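Home | Recipes | Kitchen How-To | Small Spaces | Ask Me

How to Make Leftover Takeout Rice Taste Good Again

I moved into an apartment on Filwood with a kitchen you can cross in two steps, and I've been reheating rice in it ever since. My stove has one burner I trust, so most of this is a microwave method, with a skillet version at the bottom for anybody who likes crispy bits.

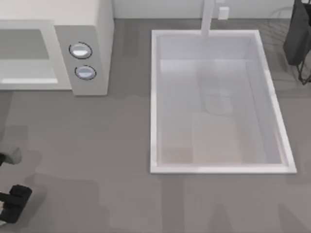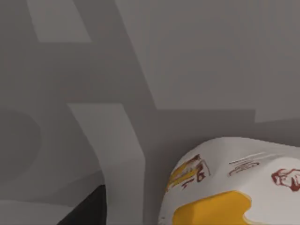

Old rice goes hard in the fridge for a boring reason. The starch firms up as it cools, and the grains tighten and start to feel like little pebbles. Heat and a bit of steam will loosen them again, and you don't need any special gear for it, just a microwave on the counter like the white one up there and a bowl with something to cover it. What you do need is rice that was put away properly, and that's where most people (me included, for years!) go wrong.

Putting it away

Start the night you eat it. Rice shouldn't hang out on the counter all evening, because there's a kind of bacteria that survives cooking and gets going again at room temperature. I try to have mine in the fridge within an hour of dinner. Spread it out on a plate for a few minutes first so it stops steaming, then pack it into a shallow container with a lid. A deep tub stays warm in the middle for ages.

I write the day on a piece of masking tape and stick it on the lid. Three days is my limit in the fridge. If I know I won't get to it, I freeze it in flat bags, one bowlful each, and those are fantastic — they stack like books and thaw fast.

The microwave way

1. Put the cold rice in a wide bowl and break up the lumps with a fork. Wet fingers work even better if you don't mind the mess.

2. Sprinkle water over it. I use one tablespoon for each cup of rice. Jasmine and basmati want a little less, short grain wants a little more, and brown rice will drink whatever you give it.

3. Cover the bowl. A damp paper towel is fine, and so is a plate turned upside down. You want to trap the steam without sealing it tight.

4. Heat on high for one minute, stir, then go another 30 seconds at a time until the whole bowl is steaming, including the middle. Dig in and check. The edges always get there first.

5. Leave it covered for two more minutes. Please don't skip this one! The steam is still working its way into the grains, and rice that seemed a bit chewy when the timer beeped will be soft by the time you've found a spoon.

For frozen rice, do the same thing without the fork part, and start with two minutes. Break it up once it gives.

If your rice came with sauce already on it, leave the water out at first and see how it looks after the first minute. Saucy rice usually has enough moisture of its own. Fried rice is the opposite. It has oil but hardly any water, so I add my tablespoon and then a few drops of soy sauce at the end to wake it up.

The skillet way

Get a spoonful of oil hot over medium heat, add the cold rice and press it down flat with a spatula. Now leave it alone for 3 minutes. I know, I always want to poke it too. When the bottom smells toasty, flip it over in chunks, splash in a tablespoon of water and put a lid on for one more minute. You get crunchy pieces and soft pieces in the same bite, and I'd honestly eat that over fresh rice most nights.

A beaten egg goes in well right after the flip. So do frozen peas, the last inch of a bunch of scallions, or that one lonely carrot, chopped very small.

A few things that have gone wrong for me

Gummy rice means too much water. Take off the cover and give it another 30 seconds so some of it can cook off.

Rice that's hot outside and cold inside means the bowl was too deep. Use a wider one, or push the rice up against the sides and leave a hole in the middle like a doughnut.

Rice that smells like the fridge probably had a loose lid. A squeeze of lime helps if it's mild. If it smells sour or feels slimy, throw it out, and don't try to save it with hot sauce.

And only reheat it once. Take out what you'll eat and leave the rest cold in the container for tomorrow.

Posted 27 October 2021 in Kitchen How-To

Contact | Copyright Dobos Kitchen Notes | Back to top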